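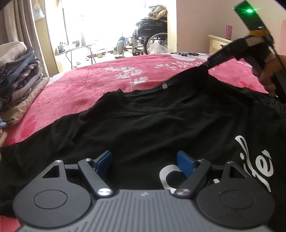 Esta semana cerramos los datos de doblado de camisetas con las pinzas de mano: 1064 demostraciones válidas de 1091 grabadas. Svenja Kofler entrenó la política dos veces, una con todo y otra con 400 elegidas al azar.

La diferencia fue menor de lo que yo esperaba. Con 400 ya dobla bien las mangas, pero falla al agarrar el hombro cuando la tela tiene muchas arrugas - ahí sí se nota el conjunto completo. El martes repetimos la prueba con prendas que el modelo no ha visto.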